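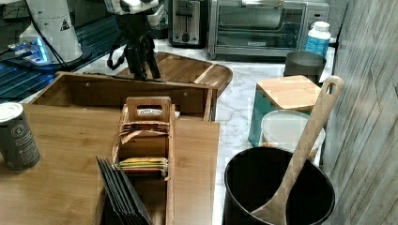
Progress report on the shared kitchen counter, Kulter building, prepared for the Skikimham fund, February 27, 2019. The grant paid for small appliances, storage and serving pieces, on the theory that a decent place to make toast and tea would get people from the two tenant groups talking. I was doubtful about the theory when I took on the reporting and I remain doubtful, but the purchases are in place. The toaster and the toaster oven stand side by side at the back of the marble-patterned counter, with the oval wooden tray in front. Whether they need to be side by side is another matter. Both make toast. The application listed them separately and both were approved, so both were bought.

Spending to date

The storage and serving line came in at $117 against a budget of $72. The overrun is almost entirely wood. Mokance quoted for plain plastic bins, and at the planning meeting these were rejected as looking like an office supply closet. The replacement order went to Fodor, who were slower and charged for delivery. I have moved the difference out of the signage line, which had money in it only because no signs have been made. I would ask the fund to approve the transfer after the fact.

Use of the counter

The application promised a "measurable rise in informal contact." I have not found a way to measure it that I would put my name to. The sign-up sheet for the first month has 20 names on it, and several of them are the same person using different initials. A survey was suggested. People who have just been given free tea will say they like the tea, and I don't see what the fund would learn from it.

What I can report is that the counter is used in the mornings and mostly ignored after lunch. Cleaning is uneven. Crumbs are the standing complaint, and the agreed rule (whoever toasts, wipes) is followed by those who would have wiped anyway.

Tea storage

This took up more meeting time than everything else together. The old arrangement was a drawer in which opened boxes went stale. Packets now stand upright in a long wooden caddy with compartments and a handle opening in the end panel, so it can be carried to a table. It does keep the packets in view. It does nothing about restocking, and I expect the popular kinds to run out first and the rest to sit there until June.

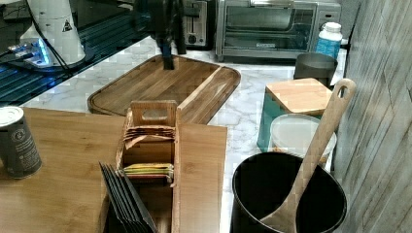
Marwa Alaoui disagrees, and asked that her view go into the report: the drawer was costing us a box or more a month in tea that got thrown out, and if the caddy stops even half of that it has earned its place. She would also like it noted that people pick a tea faster when they can see them all. I have no figures for either claim. Neither does she, but she has offered to keep a tally of what gets thrown out, and I have accepted.

Open items

4 meetings were planned for this period and all were held. Karim El Fassi has the minutes and the Fodor receipts. The signage is still not ordered. The second payment is requested as scheduled, less whatever the fund decides about the wood.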